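In Defense of the Bowl That Lives on the Counter

My mixing bowls do not have a cupboard. They have a wall.
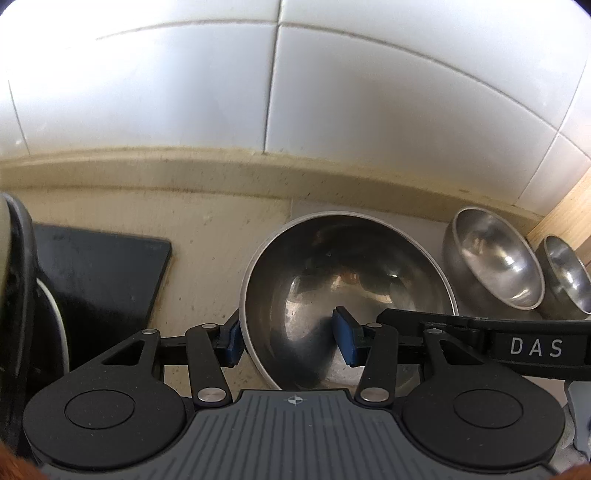

Mudley wrote in under last month's column to say that bowls belong nested, largest at the bottom, behind a door, and that a person who leaves them leaning against the tile is a person who has given up. Mudley has been writing in for years, usually about my grammar, and I had hoped we were becoming friends.

I want to answer the charge properly, because I think it rests on an idea about kitchens that has done a lot of quiet damage. The idea is that a kitchen at rest should look as if no one has ever been hungry in it. The toaster goes into something called an appliance garage. The dish soap is decanted into a bottle that once had a plant extract in it. The bowls go away, and so do the cutting boards, the colander and the salt, until what remains is a long clean surface on which you could perform surgery, or more likely sort the mail.

I lived in a kitchen like that for two years, in a rental in Forkham with more cabinets than I had belongings. Everything nested. I owned three steel bowls, and they went one inside the other like a set of Russian dolls with nothing to say. Whenever I wanted the big one I had to lift out the other two, set them down, take the big one, and put the other two back. Or not put them back, and then have two bowls on the counter anyway, only now with a guilty look about them.

People who love nesting have never explained to me why the bowl you use most should be the one at the bottom. I make pancakes, I make bread badly, I wash greens, I make the one big potato salad my family permits me. All of these want the large bowl. The smallest one holds an egg, or the memory of an egg. Yet the stack is built entirely for its comfort. It sits on top like a little king.

Then there is the matter of drying. A steel bowl put away slightly damp inside another steel bowl slightly damp will form a seal that I can only compare to a submarine hatch. I once spent most of a January evening with two of them stuck together, running hot water over the outside one and swearing at the inside one. I had guests. We had soup out of mugs and I told them it was Scandinavian.

A bowl leaned on its rim against a wall dries on both sides with no help from me. It costs nothing. It asks for no rack, though there are certainly people who would like to sell you one. The housewares place near me, Stiralar, has a bowl organizer in its window for 121 dollars. It is a row of metal hoops. You slide the bowls in on their sides and they lean there. I stood in front of it for some time with the feeling of a man who sees his own nose for sale.

I will grant Mudley a couple of things. Leaning bowls fall. Mine go over perhaps once a week, always late, always with that long circling clang that starts like a cymbal and finishes like a coin, and at eleven at night it can be heard in the next building. I know this from the next building. They also collect whatever is in the air, which in a kitchen is mostly onions, so I give the big one a rinse before I use it. That takes less time than unstacking it would.

And yes, the ledge behind them gets dirty. Ledges do. Every counter I have ever had ends in some little step or lip against the tile, put there by a builder who has never wiped anything, and into that corner go the crumbs, the pepper, and the small dark specks that are either pepper or something you would prefer to be pepper. A bare counter would show me these sooner. I am told this is an argument for a bare counter. I have never understood why.

What I distrust most is the money. A friend of mine got a quote for new cabinets, and the fancy option included a deep drawer with adjustable pegs, meant for mixing bowls, at 800 dollars over the price of the ordinary drawer. Someone else talked her down to 520 for last year's pegs. You could buy a great many bowls for that. You could buy a bowl for every pancake. Or you could lean the ones you have against the wall, where my grandmother leaned hers, in a kitchen that fed nine people and had one drawer, which stuck.

The best cook I know of within walking distance is whoever works the back at Araújo, a lunch place with six tables and a pass you can see straight through. Everything in that kitchen is out. Lids hang off a pipe. Boards stand up behind the sink, and bowls lean on other bowls all the way down the counter to the window. Nothing about it would get into a magazine. But when that cook reaches out a hand, the thing is there, and the hand doesn't have to look. I have tried to reach like that in my own kitchen and knocked over the bowls.

I don't expect to convert anybody. If you sleep better with the doors shut, shut them. Keep your Russian dolls. I would only ask that the nesters stop treating a visible bowl as a confession of some kind. The last time my sister came over she put all three of mine away while I was on the phone, out of kindness, and it took me until the next afternoon to find them. They were in the oven.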